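OUTDOOR PLATFORM INSPECTION CHECKLIST WITH COMMENTS
Camera and controller comparison, paved plaza route
Unit: Calloway mobile base
Cameras under trial: Pronenon forward camera, Hekmont forward camera
Controllers under trial: Grendthorpe drive controller, Calloway stock controller
Revision: March

Status codes: OK = passed. OBS = passed with observation. FAIL = do not run until closed. N/A = not fitted on this unit.

Complete sections 1 to 3 before power is applied to the drive motors. Section 4 is completed at the site, before each run. Sections 5 and 6 are completed with the base stopped and the brake set.

1. MECHANICAL

1.1 Front rods secure, no play at the clamps. OK
Comment: Left clamp screw took a quarter turn. Thread lock reapplied. Check again at next inspection.

1.2 Wheels free of cracks and embedded stones. OK

1.3 Camera bracket square to the base, both bolts marked. OBS
Comment: The Hekmont housing is deeper than the Pronenon and sits on a spacer. The spacer shifts the lens forward. The offset has been entered in the configuration file. Do not swap cameras without loading the matching file.

1.4 Cable strain relief at bracket and at controller bay. OK

1.5 Payload plate empty or load strapped. N/A

2. ELECTRICAL

2.1 Battery seated, latch closed, no swelling. OK

2.2 Emergency stop cuts drive power with wheels off the ground. OK
Comment: Tested with both controllers. The Grendthorpe drops the drive relay directly. The stock controller ramps down first, then opens the relay. Both are within the site rule, but the ramp must be allowed for when setting the stop distance in 4.6.

2.3 Handheld stop works at full range of the test area. OBS
Comment: Response was good on open paving. Not yet tested with the operator at the top of a flight of steps and the base at the bottom. Operator stays on the same level as the base until this is closed.

2.4 Warning light and sounder. OK

2.5 Controller bay cover gasket. FAIL, then OK
Comment: Gasket pinched at the rear corner after the controller swap. Replaced and rechecked before leaving the shop.

3. CAMERA AND SOFTWARE

3.1 Lens clean, no scratches in the center of view. OK

3.2 Exposure mode set to automatic, upper limit entered. OBS
Comment: Under a bright overcast sky the Pronenon darkens the ground to hold detail in the clouds. Paving joints stay readable, but dark shrubs and hedges lose most of their texture. The Hekmont meters lower in the view and lets the sky go white. For this route the Hekmont setting is preferred. The Pronenon can be brought close to it by limiting metering to the lower half.

3.3 Rods masked in the obstacle detector. OK
Comment: The rods show at the bottom of the view. Without the mask, the detector reports a permanent obstacle and the base will not move. The mask must be redrawn after any change to bracket height or angle. A mask that is too generous hides the ground directly ahead of the base, so keep it tight to the rods.

3.4 Log disk has free space for a full run. OK
Comment: The last full run produced 2,225 log entries with the Grendthorpe and 821 with the stock controller. The Grendthorpe writes a line for every speed correction. The difference does not indicate more faults.

3.5 Time stamps from camera and controller agree. OK 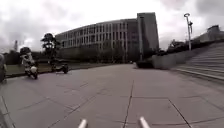 4. SITE CHECK, BEFORE EACH RUN

4.1 Surface walked, no loose slabs, no standing water on the route. OK

4.2 Curbs and step edges identified and entered as keep-out lines. OBS
Comment: Step edges are the main hazard on this route. A lowest step in the same gray as the paving gives little contrast, and neither camera separates the two reliably at a shallow angle. The keep-out line is required with both cameras. Do not rely on the detector alone.

4.3 Joint lines not read as edges or drops. OBS
Comment: Joints running diagonally to the direction of travel caused short speed reductions with the stock controller. The Grendthorpe filters them out at the default setting. Raising the stock filter removes most of the reductions but delays the response to a real curb. Left at default.

4.4 Scooters and other light vehicles. OBS
Comment: Treat the plaza as shared with moving traffic. A scooter closes distance faster than a person on foot, and the walking-speed setting is too low for it. Use the mixed-traffic setting with either controller. The operator stops the base by hand if a rider turns toward it.

4.5 Pedestrians clear of the start position. OK

4.6 Stop distance set for the fitted controller. OK
Comment: Set to 400 mm with the Grendthorpe. The stock controller needs over 2 times that figure on the same paving.

5. AFTER EACH RUN

5.1 Brake set, drive power off, light off. OK

5.2 Motor housings checked for heat by hand. OK

5.3 Bracket bolts still on their marks. OK

5.4 Logs copied and labeled with camera and controller. OBS
Comment: One log was labeled with the wrong camera. Corrected from the configuration file name. Enter the label before the run.

6. OPEN ITEMS

6.1 Handheld stop test across a change in level (see 2.3). Open.

6.2 Repeat of 3.2 in direct sun, both cameras. Open.

6.3 Step edge detection with the bracket raised one hole. Redraw the rod mask first (see 3.3). Open.

6.4 Fitted for next run: Hekmont camera, Grendthorpe controller. Keep the Pronenon and its configuration file in the site case as a spare.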